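Packaging and Shelf Life, Week 5 handout
Read before the tasting lab in October

Last week we finished with spoilage, so I'm going to assume you still know your molds from your yeasts (if you don't, the Week 4 notes are still up). This week is about stale. Stale food won't make you sick, it just makes you sad, and it's what most customers complain about when they write in to a bakery or a cracker company.

I want you to think of staling as water moving around. Bread goes firm partly because the starch in it is slowly lining itself back up, and it does that even in a sealed bag. Crackers go soft the other way, by pulling moisture out of the air. So "stale" means hard for one food and limp for another, and a package that saves the first can do nothing at all for the second!

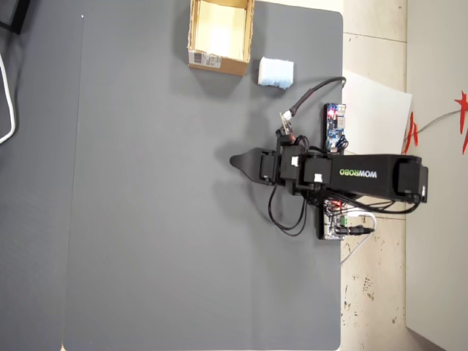

Now, the fridge question, which comes up every single term. Starch lines itself up faster at fridge temperatures than on the counter, so a loaf in the fridge goes firm sooner. Freezing more or less stops it. Toasting undoes a good part of it for a little while, and that's why day-old bread makes perfectly nice toast and a pretty dull sandwich.

Our main case is the Solska rye crispbread, made at the Tendlow plant. I picked it because the bakery kept good complaint records, and because I eat far too much of it. In one year they logged 871 complaints. Of those, 831 were about texture, and nearly all the texture ones used the word "soft" or "chewy." Flavor hardly came up. When you do the worksheet, please don't go hunting for a recipe problem. The recipe was fine.

What went wrong was the wrap. The plant had switched to a cheaper inner film, and water vapor got through it faster than before. Add a damp stockroom in Clendville and you have soft crispbread well ahead of the printed date. 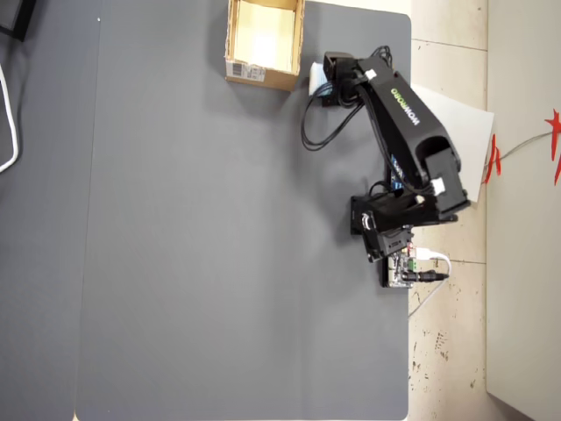 Students love to blame the outer carton, and I understand why, as it's the part you see and handle. Paper-based board is good at protecting food from knocks and from light, and it gives you somewhere to print the date. As a moisture barrier it's poor. A cardboard box standing open, like the one in the picture, is doing nothing whatsoever about humidity, and closing the flaps would help less than you'd hope. The inner film does the real work, so that's where your money should go if the budget only stretches to one good layer.

Two words to keep straight for the quiz. Moisture content is how much water is in the food. Water activity is how available that water is, and it's the one that tells you which way the water will travel. Honey holds a fair bit of water and still pulls more from the air. Put a crisp wafer next to a soft filling and the wafer loses, every time, unless there's a fatty layer between them. Beneš wafers use a thin coat of chocolate for exactly this job (it's also delicious, so no one complains).

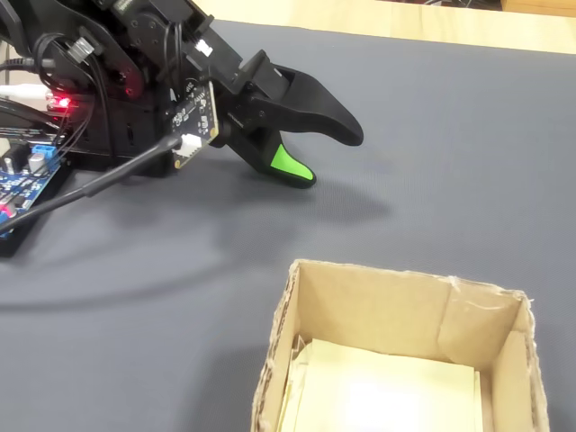

Fig. 3. Black gripper, partly open, with a green pad on one finger.

For the lab, bring 2 kinds of dry snack from home, one opened and one still sealed. Any brand is fine. We'll break them, listen to them, chew them and score them for crispness on a scale of 1 to 5. Yes, listening counts, and I'd like you to write down what you hear before you taste. Please skip the strong coffee beforehand if you can bear it.

Worksheet questions 1 through 4 are on the Solska case. Question 5 is the wafer one, and it's harder than it looks, so leave yourself time. Hand it in at the start of lab.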